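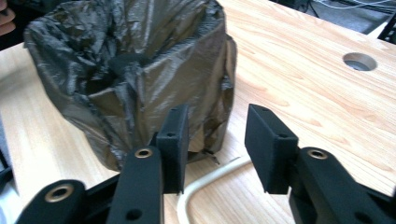 I've been meaning to write up the gripper for weeks, and Khanyisile has been very patient about it (she asked again on Sunday, so here we go). If you're new, this is the hand-held one, two fingers and a handle, that I've been putting together on the table at home in between everything else. I call it Koron, after nothing in particular. I liked the sound.

Last time I wrote, back in March, I had the fingers moving but not moving together. One side would close smartly and the other would sort of wander in after it, like somebody arriving at a party they weren't sure they'd been invited to. I spent a good many evenings blaming the handle. I took the handle apart, put it back, took it apart again, and made a lot of tea. Then Emil came by to return my clamps, wiggled one of the link arms between his thumb and finger, and asked if the holes were meant to be that shape. They were not! I'd been running the pivots straight in the black plastic and they had worn themselves into little eggs.

So now there are brass bushings in the arms, and I can't tell you how happy they make me. I ordered them from Rovholm, who will only sell you a bag of 39, so if anyone nearby wants some, please come and take them. Pressing them in was fiddly. I cracked 3 arms before Emil suggested warming the bushing a little and using the vise very slowly, and after that they went in like butter. The slop is gone, or near enough that I've stopped looking for it, and both fingers arrive at the same time like polite guests.

The pads have been the other long story. The first pair were bare printed plastic and let go of anything shiny. I tried a rubber strip from the Primel shop, which gripped so well that it wouldn't let go of a sock, and then Nomvula gave me some offcuts from a chair she's been recovering and told me to stop overthinking it. They have a bit of fuzz and a bit of squash, and I've come around to them completely. I left a small hole in the top of each block so I can bolt on something different later, because I know what I'm like.

I've moved from blocks and cups to soft things, and soft things are so much harder than I expected. A cup stays where you left it. A plastic bag folds up, slides, sticks to the table, and has a completely new shape every time you go back to it. What seems to work best for me is coming in low, with the pads nearly on the tabletop, and taking a pinch near the bottom where the pleats gather. Go in too high and you just push the whole thing over. I'd love to hear from anybody who has a better way.

Next on the list is a softer spring, and a longer handle for Karabo, who has enormous hands and says mine is made for a child. I'm also hoping to get the drawings tidy enough to share, though they're in a shocking state at the moment and half the measurements are on the back of an envelope. If I can find the envelope, they'll go up here next.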